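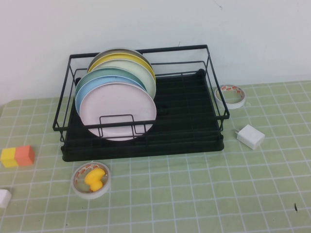
Nappe au mètre Sirnby, coton enduit

Réf. 178 - vendue à la coupe, laize 140 cm
33 € le mètre, ourlet en supplément (12 € la nappe, quelle que soit la longueur)

Revenue en stock en février, déja bien entamée. Coton tissé, enduction acrylique mate sur l'endroit, envers brut. Plus souple qu'une toile cirée classique, tombe mieux aux angles. Ne colle pas aux avant-bras l'été.

Coloris dispo : lin, brique, encre, tilleul. Le tilleul part vite, appeler avant de se déplacer. Le gris perle est arrêté, Ramanauskas ne le teint plus.

Entretien
Éponge et savon doux au quotidien. Machine 30 possible, pas d'essorage fort, pas de sèche-linge. Repassage sur l'envers, fer tiède. Les plis de livraison partent en un jour ou deux, tissu posé à plat. Curcuma et vin rouge : rincer tout de suite, après c'est trop tard.
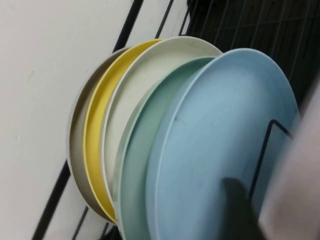

Prendre ses mesures
Longueur de la table + 20 cm de chaque côté pour une retombée normale. Table ronde : diamètre + 40, on coupe carré et on arrondit à l'atelier si besoin (délai une semaine). Pour les grandes tables de ferme, plus longue coupe d'un seul tenant : 269 cm en brique, les autres coloris sans limite tant qu'il reste du rouleau.

Les coupes ne sont ni reprises ni échangées. Échantillon gratuit sur demande, un par coloris, glissé dans une envelope timbrée à votre adresse.

Va avec : sous-nappe molleton Tolesmont, serviettes Sustholm (par quatre).

Questions de métrage ou d'ourlet, demander Piret Dzene à l'atelier, le matin de préférence.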